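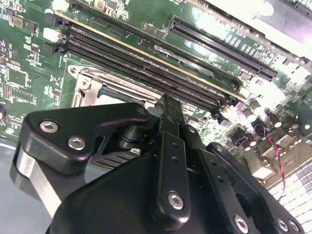

Why I love the inside of an old desktop

I have been wanting to write this one since May, and I finally have a free evening, a cup of tea and a head full of motherboard. Fair warning, this is going to be long and it is going to be almost entirely about plastic clips.

I've had laptops for most of my adult life. They're great, I'm typing on one. But there is very little joy in opening a laptop. You peel off the bottom and everything is flat and taped down and the screws are the size of poppy seeds. A desktop tower is a whole little town! It has streets. It has a power plant. There's room for your hand in there, mostly, and the parts are big enough that you can point at one and say what it does.

The memory slots

My favorite part, and I will not be argued out of this. Look at those long black rows lying side by side, with the tiny pins running down inside each one, and then the latches at the end going white, black, white, black. I adore a color code that's built right into the hardware. On a lot of boards the colors tell you which slots go together as a pair, so if you have two matching sticks you put them in the matching colors and the machine can use both at once. Check the manual for yours before you trust that, though. I once put a pair in the wrong slots and ran it that way for a whole winter, perfectly happy, and then moved one stick over and felt very silly.

The other great thing about memory is the click. You open the latches, line up the notch, and push down evenly on both ends until it snaps. It takes more force than you expect the first time. My first stick, years ago, I was so gentle with it that it never went in at all, and the computer just beeped at me, three beeps, over and over, while I read the same forum page looking for what that meant. (It meant push harder.)

Notch first, always. If the notch in the stick and the bump in the slot don't match, turn the stick around. If they still don't match you have bought the wrong kind, and I have done that too, from a seller called Staseo who was very nice about taking it back.

The socket

Then there's the processor socket with its metal plate, which is the one place where I slow way down. On the kind with the metal frame and the lever, you let the lever out from under its hook, swing it up, lift the plate, and the chip simply sits there. You pick it up by the edges. Straight up, no sliding, no tilting, and please don't touch the underside or let anything drop into the socket. The pins in there are hair-fine and they bend if you so much as think about them rudely.

Putting it back is the same thing the other way around. There's a small mark on one corner of the chip and a matching one on the board or the socket. Set it down, let it settle under its own weight, close the plate, bring the lever down. The lever creaks. It's a horrible sound and it's normal, and I still hold my breath every single time.

Also there are all these other bits I can't name! Little black chips, little specks of things, white lettering everywhere. I could look at a green board for an hour. I know the fancy new ones are all matte black and they do look sharp, but green is what a computer looks like to me, and you can follow the traces with your eye.

A whole tower on its side

If you've never opened one, lay it down first. I used to work on mine standing up, with a flashlight in my teeth, and I can't tell you why it took me so long to tip the thing over. Side panel off, everything facing the ceiling, and gravity is suddenly on your team. Unplug it from the wall before any of this and hold the power button down for a few seconds.

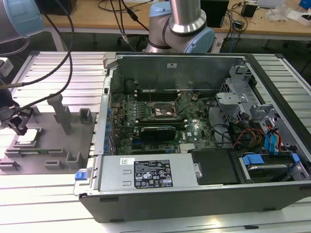 Panel off: drive with its blue latch at lower right, power supply along the bottom, chip and memory stick parked on the gray plate at left.

What I really want you to notice is how much of that case you could handle without a screwdriver. The blue plastic is the clue. On plenty of office machines, the colored plastic marks the things you're meant to grab, so a blue latch on a hard drive is practically waving at you. I wish everything in my house worked like this. I would like blue tabs on my dishwasher.

The cables are lovely too, in a messy sort of way. Black, red, orange and yellow in a big floppy bundle from up by the drive cage, and a pair of blue SATA cables looping around on their own. With SATA, check the plug for a metal clip before you pull. If there's one, pinch it. If it won't come, wiggle it gently and pull on the plug, never on the cable.

And can we talk about having somewhere to put things down? The gray plate with its posts and slots makes me so happy. A cradle for the chip, a slot for the memory, each thing with its own parking spot. My version at home is much sadder. For years it was an egg carton, and then I upgraded to a muffin tin, and for loose chips I use an old plastic clamshell with a lid. For screws I have a box with compartments that I bought at Bilar, along with a bag of 100 assorted case screws that will surely outlive me. I put each group of screws into its own compartment in the order it came out, and then I work backward.

A few odds and ends

The graphics card usually has a little catch at the end of its slot, right where you can't see it. Feel for it with a fingertip before you pull up. I broke one on an old machine I called Jugah (all my computers get names, don't ask) and the card still worked fine, but I heard that snap in my dreams.

Dust. Take the case outside for it. Short puffs, and hold the fan blades still with a finger while you do it.

If you want to keep the drive, copy everything off before you start taking things apart. I had 1000 photos on my last one and I got lucky.

Next on my table is a tower I've already named Fleltonov, which came home with me last Wednesday and hasn't been opened yet. It's heavy and something rattles in it when you tilt it to the left. I'm hoping for a loose screw. I'll get the side off this weekend, and if the memory latches are two colors you will be hearing about it.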